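Category: Cell Maintenance / Desktop Arms / Grippers and Cameras

Tabletop cell: recommended interval for wrist camera checks

Jikach_Cell2
Our department operates one Bruten arm over a white tabletop, used for sorting stationery and printed matter. The fixed camera is verified every Sunday. I request advice on whether the wrist camera requires the same interval. The present layout is as follows.
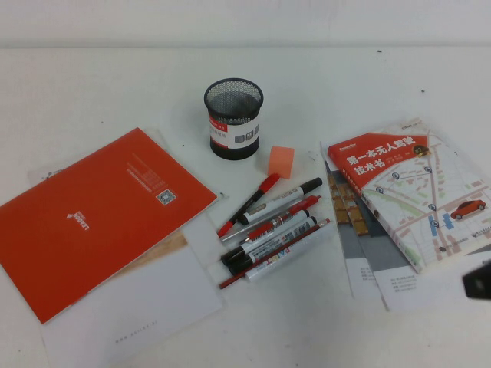

Reply 1: escobedo_maint
The same interval is not sufficient. The wrist camera moves with the gripper and is subject to every contact. We verify ours after 100 cycles and retighten the bracket after 400. I would also wipe the table before each check, as small specks can be taken for features.

Reply 2: Vavport_Service
I must respectfully disagree with the figure of 100. Frequent loosening and refitting of the bracket causes more drift than it corrects. Inspect at 400 and leave the screws alone unless the offset exceeds 2 mm.

Reply 3: Jikach_Cell2
Thank you both. For reference, I attach the wrist view with the gripper near the red booklet. 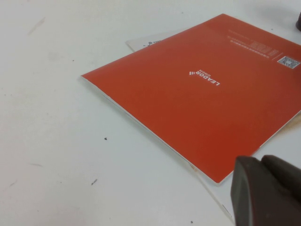 Our current offset is below 2 mm. I am therefore inclined to follow the longer interval, subject to approval by our safety office.

Reply 4: escobedo_maint
Verification does not require loosening anything. My recommendation stands.

Related topics
Bruten finger pad replacement
Cable strain relief at joint 6
Marking paint on white tabletops

Contact the moderators | Copyright Vavport Users Forum | Back to top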